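Sadedar Help Forum – Washers & Dryers
Topic: J-20 washer, clothes come out smelling musty even with softener
Status: Open
Opened by: Ostap Hordiienko
Date: Nov 21, 2022

Hi everybody, me again (same guy with the drain hose question, which is fixed by the way, thank you!). New problem. My Jestenow front loader has started giving me laundry that smells like an old basement. Towels are the worst. T-shirts are okay for an hour and then it creeps back in.

I bought the washer used from a shop called Shevchuk over in Darkdale back in February, and it ran great all spring and summer. No error codes now either. It fills, it spins, it drains, it plays its little song at the end. It just stinks.

What I've tried so far:

First I blamed the detergent and cut the amount in half. No change.

Then I blamed myself for leaving wet stuff in the drum overnight (guilty, many times) and started hanging everything the minute the song played. Slightly better for the shirts, nothing for the towels.

Then I went the perfume route, which my sister told me was dumb, and she was right. You get flowers on top of basement, and by the next morning you just have basement again. 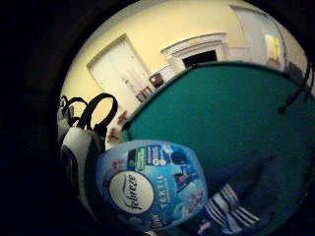 So I quit covering it up and went looking for where it comes from. I pulled the detergent drawer all the way out, which I'd never done before because I didn't know it came out. There's a tab at the back you push down. Underneath was a layer of black slime I'm not going to describe any further. Scrubbed the drawer in the sink with an old toothbrush, then stuck my arm in the slot and did the roof of it too. That's where the water jets are, and it was worse up there than on the drawer.

Next was the rubber door seal. Peeled back the fold at the bottom and found 2 coins, a hair tie and more slime. Wiped it all out with a rag and vinegar.

Ran the drum clean cycle twice, empty. The smell from the machine itself is down maybe to a third of what it was. The towels still come out musty though, so I'm missing something.

Update, same evening: Matvii Bilyk from the dishwasher board messaged me and asked what temperature I wash at. Cold, always, for everything. He thinks the seal and drawer gunk is just soap and softener that never dissolved, and the same stuff is sitting in the towels. He said to run the towels at 80 with no softener at all, then a second time with plain water.
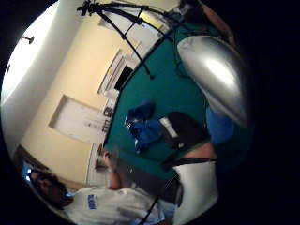 Moisture in the room was his other question. The laundry corner has no window, and I keep the washer door shut because it swings out into the walkway and I've banged my knee on it more than once. He says leave it open anyway, even just a crack, and pull the drawer out an inch while you're at it. I also got to wondering about the walls, since damp could be coming from there. Ours are painted a creamy yellow, and there's a white panel set back into one of them, so I put my nose right up to the edges of that – nothing, just smells like paint. Ceiling is fine too. I'm back to thinking it's the machine.

Stuff I haven't done yet:

Drain pump filter. I know it's behind the little flap at the bottom front, but the flap on mine is stuck and I don't want to snap it. Does it slide or does it hinge? The manual shows a different model.

The hot towel wash. Going to do that tonight with the oldest ones first, in case 80 turns out to be a bad idea.

If anybody has the same washer and has gotten that flap open without breaking it, please tell me which side to pry from. I'll post again once the towels are dry.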